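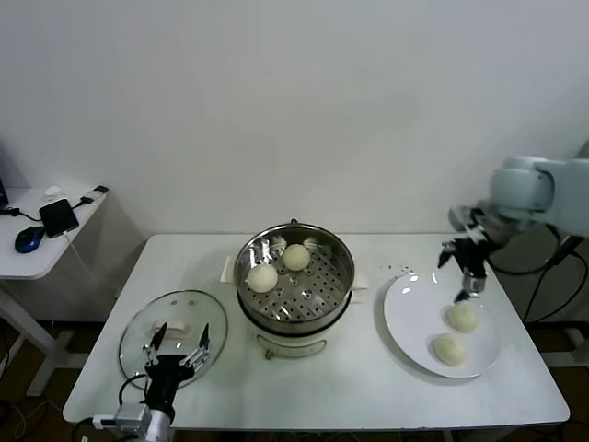

Two buns in the steamer, with the glass lid at the side

Season ticket refund if the last home matches are not played?

Tharushi Mridha
24 Mar 2020

Hello all. I have a season ticket for Grendley, east side, and I paid 245 pounds for it in August. There are 3 home matches left and all of them are now postponed without a new date. The club page says only "tickets remain valid". My question is, if the season is stopped and these matches are never played, do I have the right to get back a part of my money? And must I write to the club now, or wait for the league to decide? I did not buy any insurance with the ticket. I have read the conditions two times, but the part about postponed matches is not clear to me.

2 comments | 14 shares

Petchrat
Postponed and cancelled are treated as different things. While a match is postponed your ticket counts for the new date, so at the moment the club does not owe you anything. If the match is cancelled, or played with the gates closed, then you can ask for the part of the price which belongs to that match. Look in the conditions for the words "behind closed doors", because some clubs write a separate rule for it. I would send a short email already, with your seat number and the date when you paid, and ask them to confirm in writing what they will do. Keep the answer. Please do not cancel the payment through your bank at this stage, as the club may then block your seat for next season.

When my old club had to close our stand for one match, they offered credit for the next season first, and money only to the people who asked for it. It took many weeks. So be patient, but do ask.

Helpful: 3

Damik
they wont give you anything mate. small club, needs the cash. I let them keep mine

Zadano
I agree with Petchrat in most points. One thing to add: if you pay in instalments, check that the club does not take the next one before you have the answer. The ticket office is closed for visitors now but they still read the emails. I got a reply after two days, only it did not say very much.

Helpful: 1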